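May, bench 2, started 8:40 am

Picking up the sourdough starter comparison again. Severyn Lysenko swears the Cesmont flour gives a livelier starter than the Pradoletti, and he's been saying it long enough that people have started repeating it. I've not seen a figure yet that backs it. His own notes say "noticeably more active" four times and give a height once, with no temperature beside it.

So, same jar, same water, same ratio. Two starters, A on Cesmont and B on Pradoletti, both split from the Clellum culture so they start out as the same animal. Fed 100 g flour and 100 g water each, stirred with separate spoons, levels marked with a rubber band.

### What I'm trying to rule out

- Warm spot on the shelf. The left end sits over the fridge motor and I'd bet half the "livelier" talk comes from there. Jars swap ends at every feed.
- Thickness. The Cesmont drinks more water. A stiffer paste holds its bubbles and climbs higher, which looks like vigour and might be nothing of the kind.
- Whoever reads the band. Severyn reads from the top of the dome, I read from the glass. We've been arguing over the difference between two people's eyes.
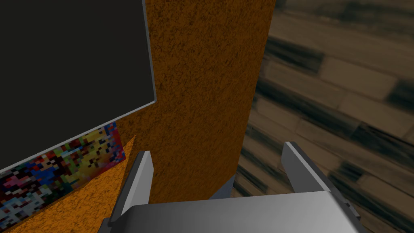

### Readings so far

First feed was useless, I knocked B moving it and it slumped. Struck out.

Second feed: A was ahead by a finger's width at lunch. By mid-afternoon B had caught it and they both fell back together. If I'd only looked at lunch I'd have written down exactly what Severyn wrote down.

Third feed, with B loosened less and A given a splash extra so they both dropped off the spoon the same way: no gap I could measure. One feed proves nothing, but it's not a good look for the flour theory. The splash wasn't weighed, which was sloppy of me. Weigh it next time.

The smell is a different matter. A is sharper, more like green apple, and B is closer to yogurt. I asked two people to sniff without telling them which was which and they both picked the jars apart. I'd believe a flavour difference well before I'd believe a speed difference.
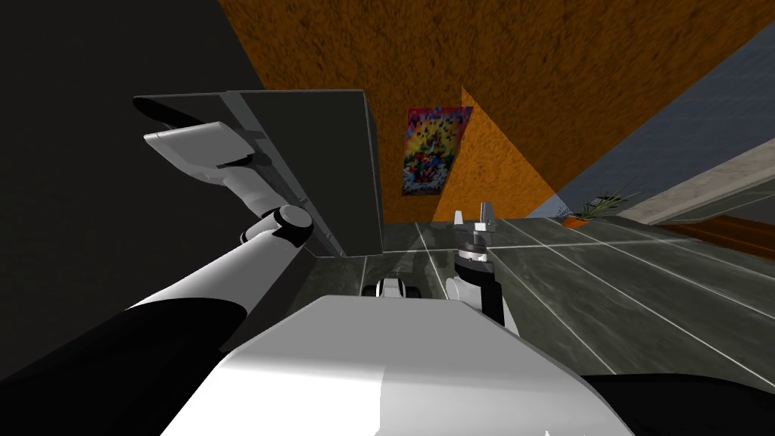 *Simulated view: left gripper at the edge of the grey panel, right gripper open and pointing up.*

### The Qiu chart

Someone has taped the Qiu chart back up over the sink. It gives a peak time for each flour to the nearest five minutes and doesn't mention room temperature anywhere. I've gone through it twice. There's no count of how many jars were behind each line either, and the rye and spelt rows have identical numbers all the way across, so I suspect one was copied from the other. I'm not using it for anything. Please don't quote it at me.

Loaves: baked one from each, 900 g dough, same tin, same shelf of the oven, one after the other. A came out a shade darker. It also went in second, when the oven had been hot longer, so that tells me nothing. Should have done them side by side – the small tins would fit.

Crumb looked the same to me. Severyn says A is more open. He knew which one was A.

### To do

1. Get a second thermometer for the shelf. The old one reads two degrees off the kitchen one and I don't know which to trust.
2. Five more feeds, spoon thickness matched, water weighed.
3. Have someone else label the jars and keep the key until we're finished.
4. Small tins, both loaves together, swap sides halfway.
5. Ask Severyn for the temperature on his one measured rise. He thinks it was "a warm day".

4:15 pm. Both jars fed and back on the shelf, A on the right this time. Bands reset. Cesmont bag is nearly down to the fold, so order more before feed seven or the whole run has to start over with a new bag.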